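Category: Test Automation > Guides

Setting Wait Times and Retries in a Skorano Test Suite

March 1, 2021

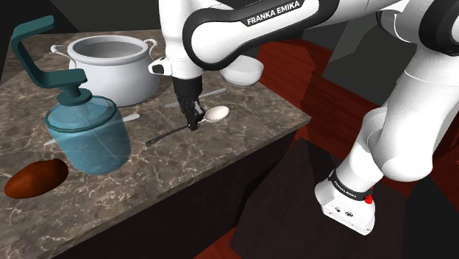
Before you start

You need a Skorano project with at least one suite in it, and edit rights on that project. The steps were written against the desktop client. The web client has the same fields, but they sit under Suite — Details instead of in their own tab.

Run the suite once with the default settings and save the log. You will want it later to compare run times.

Step 1. Find the slow steps

Open the saved log and sort by Duration, longest first. Most suites have a handful of steps that take up most of the time, and they are usually page loads, file exports or anything that waits on a database. Write down the step names. In the Zinddale project, which I use for the rest of this guide, there were 86 steps and the slow ones were all in the report export.

Step 2. Set the suite timeout

Right-click the suite and choose Properties, then the Timing tab. The first field is Default wait, in seconds. Set it to 10. This is how long Skorano looks for an object on the screen before it marks the step as failed.

Do not raise this number to fix one slow page. Every missing object in the suite will then hold up the run for that long, and a broken build can take most of the night to finish failing.

Step 3. Override the slow steps

Go back to the step list and open the first slow step you wrote down. Check Use own wait and enter a value in the box next to it. For the Zinddale export I used 80. Click Apply before you move to the next step — the editor drops unsaved values when you change the selection, and it does not warn you.

Step 4. Turn on retries

Retries are set per group. Select the group, open Timing again and set Retry count to 1. Leave Retry on assertion failure unchecked. A wrong total on a page should fail the first time, and a second attempt only hides it.

If a group creates records, add a cleanup step at the top of the group. Otherwise the retry finds the record from the first attempt and stops with a duplicate error.

Step 5. Run it and compare

Run the full suite and open the new log next to the old one. My run came in at 325 seconds with no timeouts. If a step still times out, check the object name first. A renamed button looks the same in the log as a slow one.

Settings that do not carry over

If you export the suite to Harms format, the step waits are kept but the retry counts are not. You will have to enter them again after the import. Suites saved before the November update also lose the Use own wait check mark the first time they are opened, although the values stay in the boxes.

Related guides

Naming Objects So Tests Survive a Redesign
Importing Harms Files into Skorano
Scheduling Night Runs with Torside
Reading the Run Log
Sharing Variables Between Suites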